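Nurside Household Items: Storage and Linen Subset

Data card, version 7
Last updated September 18, 2021

Summary

Nurside is a collection of short recordings and stills showing ordinary household and stationery items being stored, sorted and put away. The present subset covers wall-hung wire storage and the handling of folded cloths in a plastic basket. It contains 114 recordings and nearly 2,000 stills.

Setting

All material was gathered in a single bay lined with pink leopard-print wallpaper. Storage is fixed to the walls: a white wire mesh basket on the left, and a long wire shelf basket with four compartments along the back. Items kept there include a clear glass bowl, a peach-and-white calculator, a yellow utility knife and a jar with a blue lid. A yellow cutting board is kept at floor level.
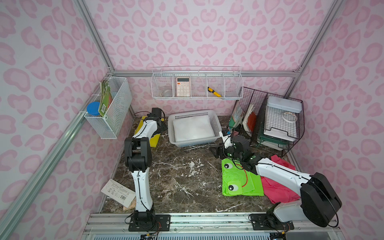

Placement of items in the compartments was agreed before each session and entered in the session sheet. Users comparing sessions should consult the sheet, as the same item may be assigned to a different compartment from one session to the next. Utility knives are stored closed under the Grester handling rules.

Linen

The linen portion concerns light cloths, folded and laid in a white plastic laundry basket with perforated sides. Folds are labelled by the number of layers only. Small items partly covered by a cloth are given the label "uncertain" unless the session sheet identifies them.

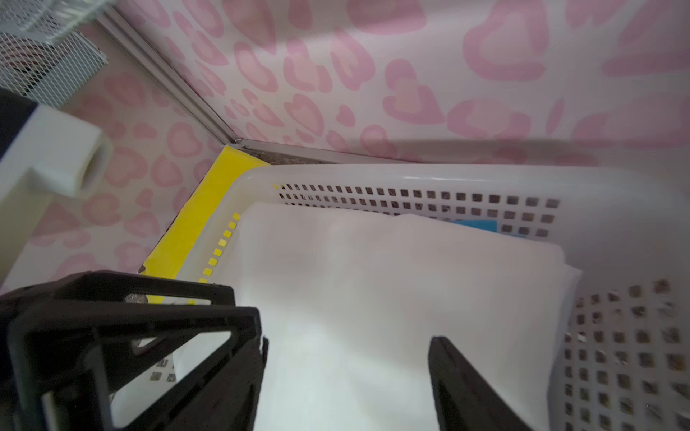 Cabrera Domestic Storage Unit, Skodico

Contents of the release

stills/ - images in session order
sheets/ - one session sheet per session, plain text
labels/ - item names, compartments and fold labels
CHANGES - corrections made after the May release

Known limitations

The range of fabrics is narrow, and pale cloths predominate. The 12 item categories do not include food or crockery other than bowls. Labels for transparent items have been checked twice but remain less reliable than the rest.

Use

The subset may be used for teaching and non-commercial research. Redistribution requires written consent from the Unit. Corrections should quote the session sheet and the label concerned.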